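We use cookies to remember your preferences and count visits. By continuing to browse you accept this. Accept | Manage settings

Call for participants: freshwater turtle nest watch, Skevside Wetlands

Skevside is looking for 15 people who like turtles, can tolerate mosquitoes and don't need to be thanked by either. The nest watch runs from November to the end of January, with a possible extension if the turtles ignore our calendar, as they have most years.

The work is simple to describe. After rain, female turtles leave the lagoon and walk uphill to dig. Foxes know this. Your job is to get there before the foxes do, pin a mesh cover over the nest, write down where it is in handwriting another human can read, and move on. Expect to walk the Carnar track in the dark and to spend long stretches looking at mud that turns out to be mud.

We supply mesh, pegs, head torches, data sheets and a bunk in the old pump house, built in 1976 and not noticeably altered. You supply boots, a hat, a sleeping bag and a current tetanus shot. Meals are shared, and so is the washing up. The roster is on the fridge and Mayu Maruyama enforces it. 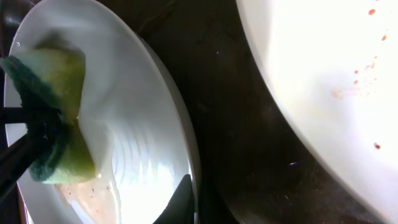
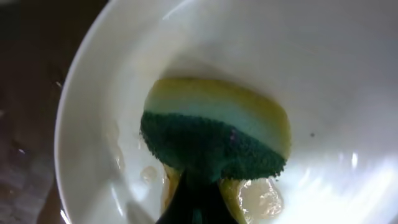 Shifts start at 4.30 am or 6 pm. You'll be asked for at least six shifts over the season, and we'd much rather you told us you can only do six than promised 20 and developed a sore knee. Couples and friends may apply together but will be rostered apart if they talk too loudly near the water.

No experience is needed. Kiyoshi Ebihara runs a training evening in October covering nest identification, snake manners and how to reverse a trailer. You must be 18 or over, able to carry a pack over rough ground and comfortable working with one other person and very little phone reception.

There's no wage. We reimburse fuel up to $600 for the season on production of receipts, and a photo of your petrol gauge is not a receipt. Last season's crew covered 83 nests, and we'd like to beat that.

To apply, send a short note to Emiko Kuroda at the Skevside office saying which months you're free, whether you have a first aid certificate and whether you snore. The last question does affect your bunk. Applications close at the end of September.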